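The break room cabinet, round two

Those of you who read the last newsletter will remember Hemant Katiyar's proposal for a "clear top" rule on the grey cabinet in the Pendstead break room. The idea is that whatever is left on top gets put away in the drawers or binned at the end of each day, so the next lot through the door find a bare surface. I said then that I'd believe it when I saw it. I have now had a few weeks to see it, and I remain to be convinced.

My first objection is that the top of a cabinet is the most useful shelf in any room. It's at hand height, it's near the door, and it asks nothing of you. Drawers are where things go to be forgotten. When we cleaned out the old sideboard at Ondrejka before the move, we pulled 19 packets of soup from the bottom drawer, and the youngest of them had expired before Ilham Sqalli started with us. Every one of those packets had been tidied away by a person with good intentions.

My second objection is that "clutter" is being used very loosely. A drink, a packet of something and a bit of colour in the corner is a person's afternoon tea. I have worked in places with real clutter and it had its own smell.
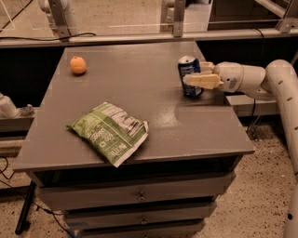

So what happens to food that's left on the cabinet overnight?

Sealed packets and unopened drinks go in the top drawer, and anything opened goes in the bin at closing.

Bohumila Hudec drafted that wording and it's clear enough, I'll give her that. Where it comes unstuck is fruit. Fruit is neither sealed nor opened. Put an orange in a drawer on a Friday and you have made a decision on behalf of everybody who opens that drawer the following month. Radomír Murín suggested a bowl, which was voted down on the grounds that a bowl would be an item on the cabinet. I was at that meeting and I still can't quite follow the reasoning.

There is also the matter of whose snacks they are. The draft says unlabelled items are to be treated as shared after 2 days. I think that's optimistic. In my experience unlabelled items are treated as shared after lunch. Miloslav Sokol has offered to leave a marker pen in the top drawer so people can put their initials on things, and I'd support that if I thought the pen would still be there in June.

In fairness, some of the points made by the other side are reasonable. The top does pick up scuffs and smudges, and it's easier to wipe when you don't have to lift things off it first. People also need somewhere to sign for parcels. The Clotadar delivery driver has taken to using the wall, and the wall is starting to show it. And I accept that cans are better standing in a drawer than knocked off an edge, although I'd want to check that the drawer closes over them before we put it in writing.
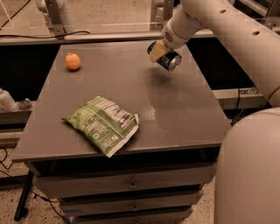 On the cabinet: an orange, a green snack bag and a can held just above it.

What bothers me most is the claim in Hemant's note that a clear surface will "change how we use the room". I would like to know how. The room has a kettle, a cabinet and a window that sticks. We use it to drink tea and complain about the window. The Wotent people upstairs brought in a similar rule last year and, as far as I can tell from borrowing their milk, their mess has moved to the windowsill.

My own suggestion is more modest. Leave the top alone during the day, wipe it down at closing, and clear out the drawers properly on the first Monday of the month with a bin bag in hand. It would take 11 minutes. I've timed myself doing it, and that included reading the back of every packet.

The trial carries on regardless until the middle of June, when we're supposed to vote. Written comments can go to Bohumila, either by email or in the tray by the front desk. If you'd like to argue for the bowl, please do it in writing, as Radomír feels he wasn't given a fair hearing and I'm inclined to agree with him.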